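Workshop > Kits > Bag Handling Kit > Common questions

Search the help pages Type a word Go

Bag Handling Kit: your questions

Updated December 2025

What do I get with the Dresach kit?

A two-finger gripper with ribbed fingers, a small camera that rides at the wrist, a fixed camera for the side of the table, and the Istico software that records from both. You supply the arm and the table. We put this kit together in Rusthorpe for people who want to try automation on soft goods, and soft goods are a blast once you get going!

Which bag should I start with?

Any canvas tote that will stand up on its own. A black one with tan webbing handles is great, as the strap is easy to pick out in the side view.

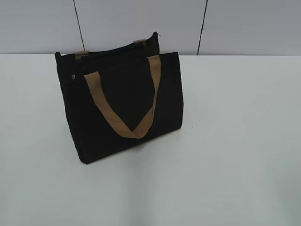 Pelupessy wrote in to say that paper grocery sacks are a fine first step too, and that moving from paper to canvas took two evenings of retuning the grip force. We'd agree with that. Go slowly on the force setting and save a profile for each material.

Can it work a zipper?

It can try, and this is the part we have the most fun with. Zippers are listed as experimental, so expect misses.

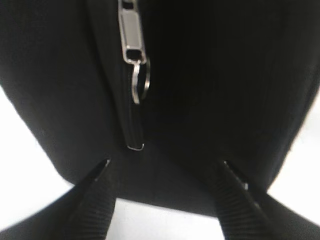

Speed matters more than force for zipper jobs. Start at the lowest setting and let the wrist camera settle before each move. Pulls that have a split ring hanging from them, like the silver one here, give you a second thing to aim for, and shiny metal against black cloth is easy to mark when you label your recordings. Flat pulls with nothing on them are harder (we're still working on those).

Where does the fixed camera go?

Beside the table or a little above it, far enough back to get the whole bag and plenty of tabletop. Lock it down tight, then run the setup check in Istico. If you bump the mount, run the check again.

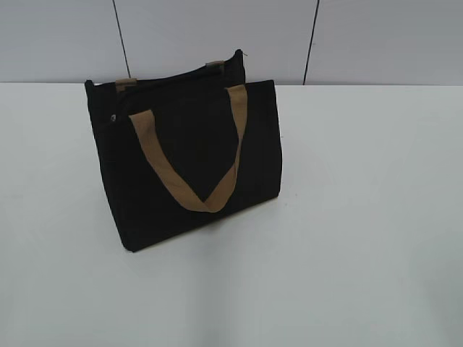
Side view: black canvas tote, front handle hanging down.

How much can it lift?

The limit is 500 grams, bag included. An empty tote is the best place to begin.

Does the background matter?

Yes, a lot. Plain and pale is best for dark bags. Soft, even light helps too, and so does opening the fingers wide before you come in toward the bag.
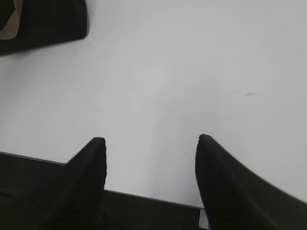 If you only have a dark table, lay a white sheet over it and tape the corners flat. Wrinkles will confuse the edge finder, so smooth them out before you record.

Is there an update coming?

A new release is planned for March, with better strap tracking. It's free for anyone who already has the kit.

Comments (3)

benchtop52: Got mine running over a weekend. Strap grabs are good, zippers hit and miss. Love it anyway.

marrow_17: Will the March release still read my old force profiles?

softgoodsfan: Please add a page on backpacks next!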